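3.2 Survey sites and household sample

The survey was carried out in two towns, Plarklow and Plokley, which were chosen for their similar housing stock and different heating arrangements. Most homes in Plarklow are connected to a shared hot water network. In Plokley, nearly all homes heat with individual gas or electric units. Both towns have cold, dry winters, and indoor humidity in both falls well below the outdoor level once heating begins.

Letters were sent to 3,379 addresses taken from the two town registers. Households were eligible if they had lived at the address for at least one full heating season and if the main living room held at least one large piece of wooden furniture, such as a dining table, sideboard or desk. Rented homes were included when the furniture belonged to the tenant. Of the households that replied, 300 were selected for home visits, split evenly between the towns.

3.3 Furniture and floor condition

During each visit, one table and the floor next to it were assessed using the Van Wijk wear scale. The scale was first written for library and school furniture and gives separate scores for surface finish, edges, joints and flatness. We left out the joint score, as it requires turning the piece over and many owners did not want this done. Edges were scored on the side facing the main walking route through the room. Corners were scored separately from straight edges, following the original instructions.

Finish color was recorded in three groups (light, medium and dark) by comparison with a printed card. We did not try to identify the wood species. Owners were asked what they believed the piece was made of, but their answers were often uncertain and are not used in the analysis. Floors were recorded as wood, tile, carpet or other, along with the presence of any rug or mat within one meter of the table.

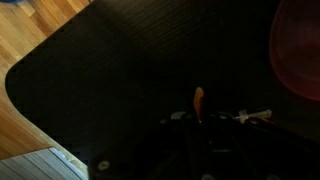

Figure 4. A dark tabletop with a rounded corner, next to a wood floor.

Scores were entered on paper and typed in later the same day. Two assessors scored each piece without discussing it. Where they differed by more than one point on any item, the lower condition score was kept. This rule was set before the visits started and may make the furniture look slightly more worn than it was, but it applies equally to both towns.

3.4 Humidity logging

A Bullidia logger was left in each living room for 17 days. Loggers were placed on an inside wall, away from radiators, vents and direct sun, and recorded temperature and relative humidity every half hour. The first day of each record was dropped to allow the sensor to settle. Almost 3,000 daily records were rejected because of missing readings or because the logger had been moved, in most cases to a windowsill or a shelf.

Households also kept a short diary of window opening, humidifier use and cleaning. The cleaning section asked about the products used on wood surfaces and how often they were applied. Diary completion was poor in the second week in both towns, so cleaning is treated below as a simple yes or no variable for each household.

3.5 Analysis

The main outcome was the flatness score. We compared towns using an ordered logistic model with mean humidity, finish color, reported age of the piece and cleaning as predictors. Edge and corner scores were analyzed in the same way, with floor type and the presence of a rug or mat added. Pieces that had been refinished by the current owner were excluded from the finish model but kept in the others. A smaller set of summer readings, collected in July, was used only to estimate the seasonal range within each home and is reported in Section 4.4.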